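Steamed buns go wrinkly and yellowish on top, every single time. What am I doing wrong?

Asked by gondo_kitchen on Jul 3, 2023

Hi everybody, long time reader, first time asking. I've been making plain steamed buns most weekends since May and the taste is great (my family eats them before I can even sit down) but they look terrible. They go in smooth and puffy, and when I open the pot they look like an old balloon. Sometimes there are shiny wet spots on top too, and the dough under those spots is gummy.

My recipe is all-purpose flour, instant yeast, a spoon of sugar, warm milk and a little oil. First rise until doubled, punch down, shape, second rise until I get bored, then into the steamer for 15 minutes. I've tried new yeast and I've tried a different flour. Same thing! 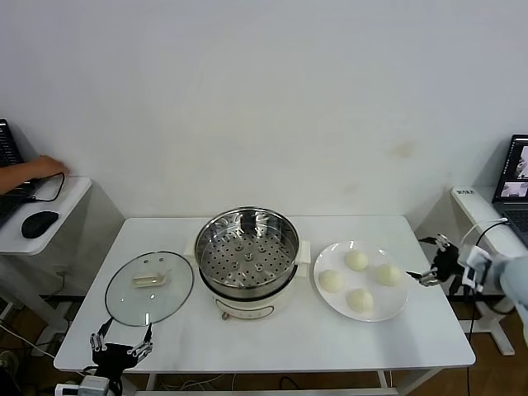 I cook on a small budget and in a small kitchen, so I'd like to fix this without buying a bamboo steamer if I can. Mine is the plain electric kind with a metal basket full of holes, a white base and one little knob on the front, so there isn't much in the way of settings. Four buns is a normal batch for me, and I let them rise on a plate and move them over by hand. Could the moving be the problem? My neighbor says it's the milk, my sister says it's the lid. Help!

Flitura

It's the lid, your sister wins. When you yank it off right at the end, cold air hits the buns and they shrink. Turn the heat off, wait 4 minutes, then tip the lid open just a crack for another minute before you take it off all the way. Tilt it away from you so the drips run off the back and don't land on the food.

For the wet spots, wrap a thin dish towel around the lid and tie the corners up on top, well away from anything hot. I did this for years before I got a bamboo one and it worked fine.

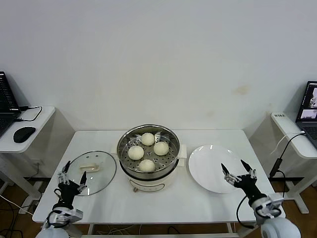 The other thing is "until I get bored" lol. Your second rise is probably too long. I used to do the same thing in summer and my buns blew up huge and then fell flat. In a warm kitchen 20 minutes can be plenty. Pick one up. It should feel light for its size, and if you poke it gently the dent should come back slowly. If the dent just stays there, you've gone too far. And put each one on its own little square of parchment when you shape it, then you can move it by the paper and never squash the sides.

Snorradóttir

Agree with most of the above but I want to add kneading, because I think people skip it. After the first rise you have to get the big bubbles out, and I mean really out. I roll the dough flat, fold it in thirds, roll it again, and keep doing that until the surface looks like satin. Any bubble you leave near the skin turns into a dimple or a blister later.
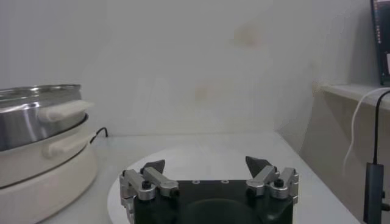
Also weigh your flour! I use 428 grams for a double batch and I stopped having bad days once I quit scooping with a cup. Yellow color can come from the flour being unbleached, that's only looks, the buns are fine. If it bothers you, buy the low protein bleached kind sold for buns. The milk is not the problem, I use milk every time.

Nosik

mine did that too, i just eat them anyway. dip in soy sauce and chili oil and you can't see the wrinkles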